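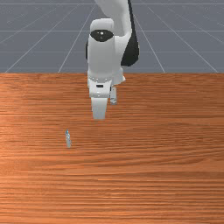
Chapter 3
Wood in the Home

People have been eating, writing and arguing over wooden tables for more than 3,000 years, and it's a rare family that doesn't have a favorite one somewhere! Wood feels so settled once it comes indoors that we forget it was ever a living thing, drinking up rain on a hillside. A wide wooden tabletop, with hardly anything lying on it, is a fine place to begin, because a broad surface has the most room to swell and shrink as the seasons turn. In the river town of Jilside, where the air grows damp every November, old joiners left a small gap wherever a top met its base – and their tables still sit flat. In this chapter we'll follow a board from the sawmill to the dining room, and along the way you'll learn how grain, moisture and plain old patience shape the furniture we live with.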